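Tranari Evening Classes
Colour for Beginners, handout 2
Why your grey isn't grey

Right, so last time we did the colour wheel and I promised we'd get to neutrals, and I know some of you were hoping I'd forget. Neutrals are my favourite bit, so bear with me.

First, a word about what grey means. On paper a true grey is black and white mixed together with no colour in it at all. In a real room you hardly ever meet one. Paint, card, cloth, stone, road: nearly all of it leans a bit towards blue, or green, or brown. When I was doing up my hallway I bought a tin called Drakos from the Cuvel range and was perfectly happy with it in the shop. Got it home, painted one wall, and it was lilac. I had a green carpet! The carpet was doing that.

What was going on is called simultaneous contrast. Long name, simple idea. Your eye judges a colour by what's next to it, and it pushes the two apart. Put a grey beside a strong yellow and the grey drifts towards violet. Put the same grey beside orange and it goes bluish. The grey hasn't changed one bit, and if you cut a little window in a sheet of white card and look at it on its own you'll see it settle back down. (Please do make the card window, it takes two minutes with a craft knife and we'll use it every week from now on.)

The effect is strongest when
- the grey is close to the other colour in lightness
- the strong colour surrounds the grey, or at least touches it
- you look for a while and don't let your eyes wander

It gets weaker if you put a black or white line between the two. Stained glass people have known this for centuries, and so has anybody who's drawn a comic.

Yellow-greens

Somebody asked about chartreuse and I gave a rubbish answer, so let me have another go. It sits between yellow and green on the wheel. It looks very light for such a strong colour, and that's what makes it awkward. If you mix a dark blue into it hoping for "the same but in shadow", you get something quite different, a sort of bottle green. To darken it and keep its character, try a little of the violet from across the wheel and go gently. You'll get olives, and some of the olives are gorgeous.

It's also bossy. A small patch of it will take over a whole painting. I tend to let it have one spot and keep everything else quiet.

Light and dark

Lightness (we'll say value, because the books do) is separate from colour, and this is where most people come unstuck. Bright isn't the same as light. A fierce red can be quite dark. Half close your eyes and the colour drops away a bit, and you can see which thing is really the lighter one.

Kadero do a printed value scale that's handy, but you can paint your own and I'd rather you did. Mine runs from 0 for black up to 100 for white. My usual mid-light grey comes out at roughly 68 and I have a lot of trouble mixing it the same way twice. Add the dark to the light in tiny dabs. If you do it the other way round you'll use up half a tube of white before anything happens.

One more thing on white. White things are only white where the light lands on them, and the shady side of a white object can be darker than you'd ever dare paint it. Be brave with it.

For next time

Paint a strip of one plain grey, 60 mm wide, and cut it in half. Stick one half on a yellow-green background and the other on a dull red. Leave it overnight and look at it fresh in the morning before you've decided what you ought to see. Write down which half looks warmer. Don't look at your neighbour's notes!

If you've run out of grey card, any plain household thing will do, so long as it isn't shiny. Shiny surfaces pick up whatever's near them and then you're painting the curtains.

Bring your card window, a soft pencil and something to lean on. Easels are still in the other building.

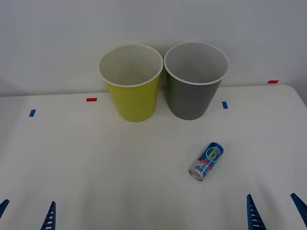 Fig. 1. Yellow-green and grey side by side, two paper cups on a white table.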